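냄새를 따라 걷는 사람, 모슈미 사마라쿤을 만나다

읽는 시간 15분

약속 시간이 오전 여섯 시 반이라고 했을 때 저는 오타인 줄 알았어요. 그래서 다시 물어봤더니 답장이 딱 한 줄 왔습니다. "이슬 마르기 전에 오세요. 장화 신고요."

그래서 3월의 어느 수요일, 아직 깜깜한 시간에 차를 몰고 트론데일로 갔습니다. 내비게이션이 마지막 갈림길에서 포기하는 바람에 남의 집 마당에서 차를 돌리고(죄송합니다, 파란 대문 집), 겨우 도착하니 밭 가장자리에 누가 혼자 서 있더라고요. 모슈미 사마라쿤 씨였습니다. 손에는 깃발 몇 개, 주머니에는 간식, 그리고 차 뒤칸에서는 벨렐이 코로 창문에 그림을 그리고 있었고요.

벨렐은 열한 살 된 암컷 보더콜리 믹스예요. 예전에는 어질리티를 했고, 지금은 추적을 합니다. 추적이라고 하면 경찰견이나 구조견을 떠올리는 분이 많은데, 오늘 이야기는 취미와 대회로 하는 추적이에요. 사람이 밭을 걸어가며 발자국 냄새를 남기고, 한참 뒤에 개가 그 길을 코로 되짚어 가면서 중간중간 떨어뜨려 둔 물건을 찾아 알리는 운동입니다. 저는 저희 집 개랑 어질리티만 6년을 했으니까 완전히 까막눈이었어요. 그래서 아주 기초적인 것부터 물어볼 수밖에 없었습니다.

"처음엔 저도 이게 뭐가 재밌나 했어요." 모슈미 씨가 깃발을 땅에 꽂으면서 말했습니다. "개가 앞에서 고개 처박고 걸어가고, 사람은 뒤에서 줄 잡고 따라가고. 관중도 없고 음악도 없고. 그런데 세 번째 나간 날인가, 벨렐이 모퉁이에서 멈추더니 머리를 들었다가, 다시 내렸다가, 혼자 오른쪽으로 꺾는 거예요. 제가 아무것도 안 했는데. 그때 줄이 팽팽해지는 느낌이 손에 왔어요. 아, 얘가 알고 가는구나. 그날 집에 가서 장비를 다 샀죠. 남편한테는 말 안 하고."

어질리티를 그만둔 날

벨렐이 어질리티를 그만둔 건 여덟 살 때였답니다. 다친 건 아니었어요. 그냥 어느 날 A판 앞에서 속도를 줄이더래요. 한 번이면 그러려니 했을 텐데 두 번, 세 번. 수의사는 관절에 특별한 문제는 안 보인다고 했지만 모슈미 씨는 그 주에 대회 접수를 취소했습니다.

"주변에서는 좀 더 해도 되지 않냐고 했어요. 허들 높이를 낮춰서 베테랑 부문에 나가면 되니까요. 맞는 말이죠. 근데 벨렐은 낮은 허들이라고 살살 뛰는 애가 아니에요. 얘는 높이가 얼마든 전력으로 갑니다. 브레이크가 없어요. 제가 브레이크여야 하는데, 저도 출발선에 서면 브레이크가 없거든요. 둘 다 없으면 안 되잖아요."

이 말에 저는 좀 찔렸습니다. 저도 출발선에만 서면 사람이 바뀌는 편이라... 아무튼.

문제는 그만둔 다음이었다고 해요. 산책을 늘리고, 장난감을 바꾸고, 집에서 재주도 가르쳐 봤는데 벨렐은 영 심드렁했답니다. 저녁 일곱 시만 되면 현관 앞에 가서 앉아 있었대요. 예전에 훈련장 가던 시간이죠.

"그걸 두 달을 봤어요. 나중에는 제가 저녁 일곱 시에 일부러 샤워를 했어요. 안 보려고. 그러다가 그리무르가 전화를 한 거예요."

그리무르 스테이나르스도티르 씨는 프라네트스테드에서 추적 모임을 꾸리는 분입니다. 저는 이날 뵙지 못하고 나중에 전화로만 잠깐 이야기를 나눴는데, 목소리가 무척 느긋하고, 말하는 중간에 개를 부르느라 자꾸 수화기를 떼시더라고요. 두 사람은 예전에 어질리티 대회장에서 주차 문제로 말다툼을 하다가 알게 된 사이랍니다. 누가 잘못했는지는 양쪽 말이 아직도 달라요. 저는 중립입니다.

"모슈미가 개를 데리고 처음 왔을 때요? 개는 괜찮았는데 사람이 문제였죠." 그리무르 씨의 말입니다. "계속 말을 해요. 이쪽이야, 저쪽이야, 잘했어, 옳지, 기다려. 개가 일을 할 수가 없지. 그래서 제가 입에 사탕을 하나 물려 줬어요. 다 녹을 때까지 말하지 말라고."

이 이야기를 모슈미 씨에게 전했더니 얼굴이 빨개지면서 한참 웃으셨어요. "두 개 물렸어요. 하나로는 안 돼서."

발자국에서는 무슨 냄새가 날까

밭으로 돌아가서, 제가 제일 궁금했던 걸 물어봤습니다. 개는 도대체 뭘 맡고 가는 걸까요? 사람 냄새인지, 밟힌 풀 냄새인지.

"둘 다라고들 해요. 밟힌 풀이랑 뒤집힌 흙에서 냄새가 올라오고, 거기에 사람 냄새가 섞이고요. 시간이 지나면 그 비율이 달라진다고 배웠어요. 그런데 저는 과학자가 아니니까 너무 자신 있게 쓰진 마세요. 저는 벨렐 목덜미만 봐요. 목덜미가 편하면 길 위에 있는 거예요."

목덜미요? 하고 되물으니 직접 보여 주시겠다며 차 문을 열었습니다. 벨렐은 뛰어내리지 않고 작은 경사판을 밟고 내려왔어요. 그러고는 제 장화 냄새를 아주 꼼꼼히, 왼쪽 오른쪽 공평하게 맡고 나서야 저를 통과시켜 줬습니다.

그날 길은 모슈미 씨가 다섯 시에 나와서 걸어 둔 것이었어요. 길이는 400걸음, 모퉁이 셋, 물건 셋. 물건은 가죽 조각과 나무토막, 그리고 펠트 조각이었습니다. 대회에서는 길을 까는 사람이 따로 있지만 평소 연습은 자기가 깔고 자기가 따라가는 일이 많대요.

"그게 함정이에요. 내가 깔았으니까 답을 알잖아요. 그럼 손이 말을 해요. 입은 사탕으로 막으면 되는데 손은 못 막아요. 모퉁이 다 와 가면 나도 모르게 줄을 살짝 당기거든요. 개는 바보가 아니니까 그걸 바로 배우죠. 아, 모퉁이는 엄마가 알려 주는구나. 그렇게 반년을 하고 대회에 나갔더니, 첫 모퉁이에서 벨렐이 뒤를 돌아보더라고요. 저를요. 어디로 가냐고."

그 대회는 당연히 떨어졌답니다. 심사위원이 점수를 부르는데 그리무르 씨가 뒤에서 사탕 봉지를 흔들고 있었다고 해요.

요즘은 모임 사람들끼리 서로 길을 깔아 준대요. 프라네트스테드 모임에는 지금 22팀이 있는데, 밭을 빌릴 수 있는 시기가 정해져 있어서 봄이랑 가을에는 순번표를 만든다고 합니다. 씨 뿌린 뒤에는 못 들어가고, 거름 뿌린 직후에도 못 들어가고(이건 개보다 사람이 반대한다고), 농부 마음이 바뀌면 또 못 들어가고요.

"농부들하고 사이좋게 지내는 게 이 운동의 절반이에요. 저는 겨울마다 케이크를 구워서 돌려요. 맛은 별로예요. 그래도 받아 주세요."

줄 끝에서 배운 것들

벨렐이 출발하는 순간은 생각보다 조용했습니다. 하네스를 채우고, 10미터짜리 줄을 펴고, 모슈미 씨가 출발 깃발 옆에서 땅을 한 번 가리켰어요. 벨렐이 코를 내렸습니다. 한참을 그 자리에서 맡더라고요. 저는 속으로 왜 안 가지, 고장 났나, 하고 있었는데 모슈미 씨는 꼼짝도 안 했어요.

그러다 슥 하고 갔습니다.

저는 한참 뒤에서 따라가면서 목덜미를 봤어요. 처음엔 하나도 모르겠더니 두 번째 직선쯤에서 뭔가 보이기 시작했어요! 꼬리가 일정한 박자로 흔들리고, 어깨가 낮고, 숨소리가 칙칙칙칙 들리고. 그런데 모퉁이를 한 걸음 지나치자마자 그 박자가 딱 깨지는 거예요. 고개가 올라가고 꼬리가 멈추고. 모슈미 씨는 그 자리에 섰고, 줄은 느슨해졌고, 벨렐은 작은 원을 그리며 돌았습니다. 반 바퀴쯤 돌았을 때 박자가 돌아왔어요. 왼쪽이었습니다. 저 혼자 뒤에서 소리를 지를 뻔했네요.

물건을 찾으면 벨렐은 엎드립니다. 앞발 사이에 물건을 두고, 아주 점잖게요. 첫 번째와 두 번째는 완벽했어요. 세 번째 펠트 조각은 지나쳤습니다. 그냥 쓱, 아무 일 없다는 듯이.

"펠트는 원래 잘 놓쳐요. 아니 뭐, 원래라고 하면 핑계고, 제가 연습을 덜 시켰어요. 가죽만 좋아하니까 가죽만 쓰게 되잖아요. 잘하는 걸 시키면 둘 다 기분이 좋으니까."

길이 끝나고 나서 모슈미 씨는 벨렐과 한참 놀아 줬어요. 공을 던지지는 않고 터그를 낮게 잡고 살살 당겨 주면서요. 그다음에 둘이 다시 밭으로 돌아가 펠트 조각을 주웠습니다. 벨렐한테 찾으라고는 안 했어요. 그냥 같이 가서 주웠습니다. 왜 다시 시키지 않느냐고 물었더니, 지금 알려 줘 봐야 벨렐은 한참 전 일인 줄 모른다면서 내일 짧게 펠트만 가지고 해 보겠다고 하셨어요.

그러고 나서 우리는 부엌으로 자리를 옮겼습니다. 장화는 문밖에 벗어 두고, 벨렐은 식탁 밑에서 곧바로 곯아떨어졌고요. 잠꼬대를 하는데 발이 움직이더라고요. 어질리티를 하는 꿈인지 추적을 하는 꿈인지 물어봤더니 모슈미 씨는 "소시지 꿈일걸요" 하셨습니다. 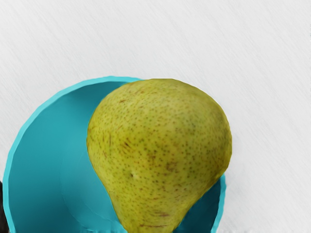
나이 든 개에게 얼마나 시켜도 될까

이 부분은 저희 독자분들이 제일 많이 궁금해하실 것 같아서 꼬치꼬치 물었습니다. 개가 나이를 먹었는데 새 운동을 시작해도 되는지, 얼마나 자주 하는지, 언제 멈추는지.

"일단 수의사한테 가세요. 저는 추적 시작하기 전에 한 번 가고, 지금은 1년에 두 번 가요. 추적이 뛰는 운동이 아니니까 쉬울 것 같죠? 코를 쓰는 게 되게 피곤해요. 숨을 계속 짧게 쉬니까. 그리고 목을 내내 숙이고 있어요. 고개 숙이고 밭고랑을 걷는다고 생각해 보세요. 저는 허리 아파서 못 해요."

벨렐은 이제 일주일에 두 번만 긴 길을 한답니다. 나머지 날은 아주 짧게 하거나 아예 안 해요. 기온이 올라가면 새벽에만 나가고, 물은 출발 전에 조금, 끝나고 충분히. 차에서 내리자마자 시키지 않고 먼저 십 분쯤 줄을 매고 걷게 하고요.

처음 시작하는 개는 얼마나 해야 하냐고 했더니 손가락으로 식탁 위를 짚으면서 보여 주셨어요. 여기서 여기. 정말 몇 걸음이에요. 발자국마다 간식을 하나씩 놓고, 개가 하나하나 확인하면서 가게 한대요. 그걸 몇 주 하고, 간식을 듬성듬성 놓고, 그다음에 직선을 늘리고, 모퉁이는 한참 뒤에.

"다들 모퉁이를 빨리 하고 싶어 해요. 저도 그랬고요. 300걸음 직선을 코 한 번 안 들고 갈 수 있으면 그때 모퉁이를 하자고 그리무르가 그랬는데, 저는 못 참고 그 전에 했어요. 몰래요. 그랬더니 벨렐이 직선에서도 모퉁이를 찾는 거예요. 없는 모퉁이를! 그걸 고치는 데 여름이 다 갔어요."

그리무르 씨에게 이 일을 알고 계셨느냐고 여쭤봤더니 잠시 조용하다가 "그럼요, 밭에 발자국이 다 보이는데" 하시더군요. 왜 말리지 않았느냐고 하니까, 말린다고 안 할 사람이면 말렸을 거래요.

장비 이야기도 조금

장비는 제가 좋아하는 주제라 안 물어볼 수가 없었습니다. (어질리티 하시는 분들은 아시죠, 리드줄만 서랍 하나 가득인 거.)

모슈미 씨가 남편 몰래 샀다는 첫 장비는 거의 다 안 쓴대요. 하네스는 너무 무거웠고, 줄은 젖으면 손이 베이는 재질이었고, 깃발은 바람에 날아갔고요. 지금 쓰는 하네스는 스가와라라는 동네 마구 가게에서 맞춘 겁니다. 원래 말 고삐 고치는 집인데, 모슈미 씨가 하네스를 들고 가서 가슴 쪽이 쓸린다고 하소연했더니 주인이 벨렐을 한 번 데려와 보라고 했대요. 치수를 재는 동안 벨렐은 가죽 냄새에 정신이 나가서 가게 안의 모든 물건 앞에 엎드렸다고 합니다.

"안장 앞에서도 엎드리고, 장갑 앞에서도 엎드리고, 손님 구두 앞에서도요. 훈련이 너무 잘된 거죠. 그 손님이 발을 못 움직이고 서 있었어요. 제가 보상을 줘야 하나 말아야 하나 엄청 고민했는데, 줬어요. 줘야죠. 찾았는데."

줄은 잡을 때 손에 붙는 고무 코팅 제품을 쓰고, 색은 일부러 형광 주황으로 골랐대요. 풀밭에 내려놓고 잃어버린 적이 세 번 있어서랍니다. 개는 물건을 찾는데 사람은 줄을 못 찾아서 모임 사람들이 다 같이 밭을 뒤졌다네요. 저는 이 대목이 참 마음에 들었어요. 저도 리콜 훈련하러 가서 호루라기를 잃어버리는 사람이거든요.

돈이 많이 드느냐는 질문에는 고개를 저으셨습니다. 하네스 하나, 줄 하나, 깃발 두어 개, 튼튼한 장화. 나머지는 기름값과 케이크 재료비라고요. 대신 시간이 많이 듭니다. 길을 깔고, 기다리고, 따라가고, 다음 사람 길을 깔아 주고, 또 기다리고.

"기다리는 시간에 뭘 하냐고들 물어봐요. 차에서 자요. 처음엔 책을 들고 갔는데 세 쪽 읽고 자더라고요. 이젠 베개를 들고 가요."

2000걸음짜리 길

인터뷰를 하기 전에 저는 모슈미 씨와 벨렐이 작년 가을에 꽤 큰 대회를 통과했다는 이야기를 듣고 갔습니다. 그런데 부엌에서 한 시간 넘게 수다를 떠는 동안 한마디도 안 하시길래 결국 제가 꺼냈어요. 약 2000걸음, 깔아 놓은 지 세 시간 된 길. 게다가 중간에 다른 사람이 가로질러 간 유혹 발자국까지 있는 코스였다고 하죠.

"아, 그거요." 모슈미 씨가 찻잔을 돌렸습니다. "저는 기억이 잘 안 나요. 진짜로요. 바람이 옆에서 불었고, 모자가 날아갔고, 모자를 포기했고. 유혹 발자국에서 벨렐이 한 번 고민했어요. 두세 걸음 그쪽으로 갔거든요. 그때 제가 속으로 무슨 생각을 했냐면, 사탕이 다 녹았다. 큰일 났다. 말이 나올 것 같다."

말을 하셨느냐고요? 안 하셨답니다. 혀를 깨물고 서 있었대요. 벨렐은 돌아왔고, 원래 길로 코를 내렸고, 그대로 끝까지 갔습니다. 물건은 일곱 개 중에 여섯 개. 빠뜨린 하나는 뭐였을까요.

"펠트요."

점수는 합격선을 겨우 넘는 정도였다고 해요. 같이 나간 젊은 저먼 셰퍼드 한 마리가 거의 만점을 받았고, 모슈미 씨는 그 팀 이야기를 자기 이야기보다 훨씬 길게 했습니다. 그 셰퍼드의 핸들러가 열일곱 살 학생인데 줄 다루는 손이 어찌나 고운지 옆에서 보고 반했다고요. 나중에 가서 비결을 물어봤더니 그 학생이 낚시를 오래 했다고 하더래요. 모슈미 씨는 그 뒤로 낚시도 잠깐 배웠습니다. 물고기는 한 마리도 못 잡았고, 줄 감는 건 늘었고요.

대회를 또 나갈 거냐는 질문에는 답이 금방 나오지 않았어요. 벨렐이 식탁 밑에서 돌아누우며 한숨을 쉬었고, 모슈미 씨가 발끝으로 등을 슬슬 긁어 줬습니다.

"긴 건 이제 안 나가려고요. 짧은 부문은 봄에 한 번 더 해 볼까 싶고. 근데 그것도 그날 아침에 정할 거예요. 하네스를 꺼냈을 때 벨렐이 오면 가는 거고, 안 오면 저 혼자 가서 다른 사람들 길이나 깔아 주죠. 어질리티 때는 제가 언제 그만둘지 혼자 정했잖아요. 이번엔 좀 물어보면서 하고 싶어요."

어질리티가 그립지는 않으신지도 물었어요. 그립대요. 엄청요. 특히 출발선에서 개를 앉혀 두고 걸어 나갈 때 등 뒤가 간질간질한 느낌. 영상은 아직 못 본답니다. 휴대전화에 다 들어 있는데 못 열겠다고. 대신 훈련장에는 가끔 놀러 가서 넘어진 허들 바를 올려 주고, 초보자 반에서 개 안 뛰는 사람들 응원도 하고 온대요. 저희 훈련장에도 오시라고 했더니 주차는 어떠냐고 진지하게 물으셨습니다.

해 보고 싶은 분들께

혹시 이 글을 읽고 장화를 찾고 계신 분이 있을까 봐, 처음 해 보는 사람에게 해 주고 싶은 말을 부탁드렸어요. 모슈미 씨는 그런 건 그리무르한테 물어보라고 하고, 그리무르 씨는 전화로 "글쎄요, 그냥 와서 한 번 걸어 보라고 하세요" 했습니다. 그래도 제가 두 분 말씀에서 건진 걸 조금 적어 볼게요.

혼자 시작하지 말고 경험자가 있는 모임을 찾는 게 좋답니다. 밭은 꼭 허락을 받고 들어가야 하고요. 걸음을 세는 습관을 들이라는 이야기도 나왔어요. 길을 깔고 나서 어디서 꺾었는지 잊어버리는 사람이 생각보다 많대요. 모슈미 씨는 작은 수첩에 그림을 그립니다. 나무 하나, 전봇대 하나, 화살표. 보여 주셨는데 보물 지도 같더라고요. 어떤 페이지에는 전봇대 옆에 "소"라고 적고 물음표를 쳐 놨어요. 기준점으로 삼았던 소가 걸어가 버렸대요.

견종은 상관없답니다. 프라네트스테드 모임에는 닥스훈트도 있고, 늙은 그레이하운드도 있고, 종류를 알 수 없는 털 뭉치도 있다고 해요. 그중에 제일 꼼꼼한 개는 닥스훈트라고 합니다. 그리무르 씨 말로는 코가 땅에서 가까우니 반칙이라네요.

그리고 간식은 평소에 안 주는 걸로. 벨렐은 삶은 닭 염통이고, 저희 집 개는 아마 치즈일 거예요.

네, 저희 집 개요. 사실 인터뷰를 마치고 나오는데 모슈미 씨가 차에 개가 있느냐고 물으셨거든요. 있었죠. 뒷자리에서 내내 자고 있었죠. 그래서 밭 가장자리에 간식 발자국 열 개짜리 길을 깔고 한번 해 봤습니다. 결과는, 세 번째 발자국까지는 훌륭했고 네 번째부터는 두더지 구멍에 머리를 넣고 나오질 않았어요. 저는 그동안 쉬지 않고 말을 했고요. 이쪽이야, 아니 거기 말고, 옳지, 아니야.

모슈미 씨가 주머니에서 사탕을 꺼내 주셨습니다. 박하 맛이었어요. 다음 달에 다시 가기로 했습니다.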